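Home | Programme | Visitor FAQ | Getting here | Exhibitors | Contact

Prudach Robotics Open Day: visitor FAQ

Last updated September 2020

What is being demonstrated?

Simulated pick-and-place. A robot arm with a two-finger gripper works over a table on which small blocks and a board have been laid out. Everything is computed: the arm, the table, the room and the light. The session runs on the main screen in the Garg Room, with a member of the simulation group at the console.

Is there a real arm on site?

Not in the Garg Room. The hardware cell is in the Brunitz building and is closed to visitors during the open day. Questions about the cell can be put to the staff at the console.

How long does a session last?

Each session lasts 50 minutes, of which the last 16 are kept for questions. There are five sessions during the day and the content is the same in each. The room holds 80 people. Late entry is possible through the rear door only.

Which views are shown?

Overhead views of the table and the surrounding floor, and a close view looking down past the gripper. The operator changes between them on request.

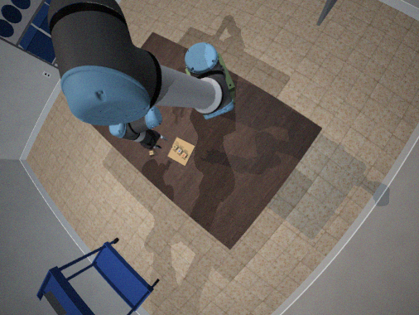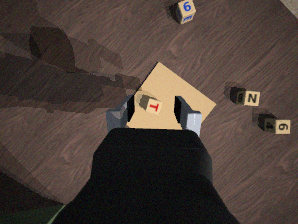
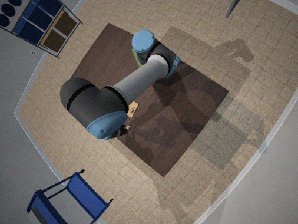

Why do the blocks carry letters and digits?

A marked face makes the orientation of a block easy to read. In the close view above, the block between the fingers has a red T lying on its side, so its rotation can be judged by eye. A plain cube looks the same after every quarter turn.

Are the shadows part of the simulation?

Yes. They are rendered from the positions of the arm and the light. They have no effect on the motion of the arm, but they do alter the picture that a vision system would have to work from. A block in full light and the same block under the shadow of the forearm can give quite different pixel values. Expect some discussion of this in the session.

Does contact in the simulator match contact on hardware?

Only in part. Friction and finger compliance are approximations, and a grasp that holds in simulation may slip on a real gripper. Babita Malhotra covers the subject in her talk on contact models, which follows the final session. Her slides from the May workshop have been revised for this talk.

Can visitors operate the arm?

Yes, during the question period. A spare console is available and each turn is limited to five minutes. The scene is reset between turns. Children under 16 must have an adult with them at the console.

Which software is used?

The sessions use Zilmont, our in-house scene and control package. It is not distributed outside Prudach at present. Visitors who want to discuss file formats or control interfaces should say so when booking – the right person can then be at the desk.

May I take photographs or record the session?

Photographs of the screen are allowed. Please do not use flash. Audio and video recording need written permission from the open day office, requested before arrival.

Do I need to book?

Booking is required for the sessions and for the talk. Places not claimed by the start time are given to those waiting at the door.

Contact: Open Day Office, Prudach | © Prudach | Back to top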